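Piltix home-task program, progress report to Folano
Work package: operating rules for hand-held gripper collection
2022-12-08

Short version, details in the shared folder. Rules draft is at rev 7 now, was rev 4 in September. Most changes came out of the bedroom station, which is behind the kitchen one but catching up.

Done this period:
Operator checklist cut down to 32 lines. The old one was too long and people skipped it.
Fingertip check moved to start of every session. Screws, pads, play at the pivots. Worn pads get swapped, not taped.
Grip rule for fabric written and in use: close on a gathered fold, never on a single edge, pull slow. Release fully open before the next approach.
Episode naming fixed. Old names still in the Flustville batch, will be converted.

Bedroom station, cloth handling on the bed:

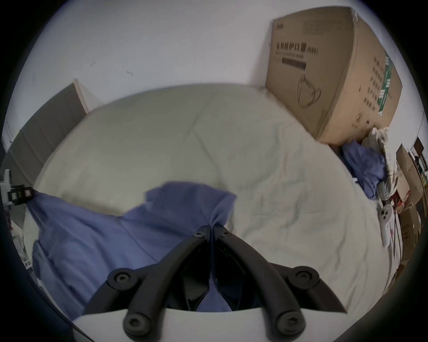 Fingers closed on the blue cloth in the first one, open in the second.

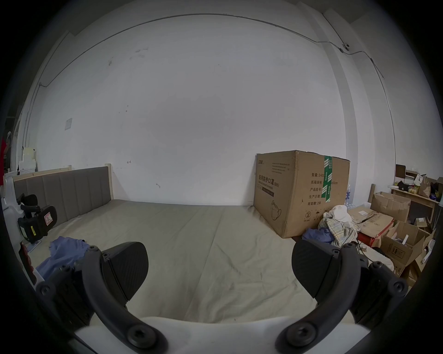 Maksymiv read the draft and came back on the release rule: full open is fine for sheets but it slows down the small garments, and the standard should allow a half-open release wherever the item is already flat. Also asked that the rule say who decides, operator or station lead, as right now it reads both ways.

Fair point on the second. Will go in rev 8 as station lead decides, operator logs it. On half-open release we want numbers first. Plan is a side by side on garments only, same operators, same items, then decide. No change to the rule untill then.

Numbers for the period:
Target was 300 reviewed episodes. Reached. 86 of those sent back for missing checklist entries, nearly all before the short list came in. No pattern in the rest that we can see yet.

Still open:
Start pose. Draft says hold open over the work area before the first approach. Does not say how long. Needs a figure.
Stop rule. Anyone can call stop, thats agreed. What happens to the episode after is not. We lean toward keep and tag, but the reviewers want it dropped.
Clutter. Rule currently covers the work surface only, nothing on the floor or walkways. Has to be added, cables especially.
Translation of the checklist, waiting on wording of the above.

Next period: rev 8 out to both stations, garment comparison, rename the Flustville batch. Budget no change. One ask, we need a yes or no on the spare finger sets before the comparison starts, request is already with you.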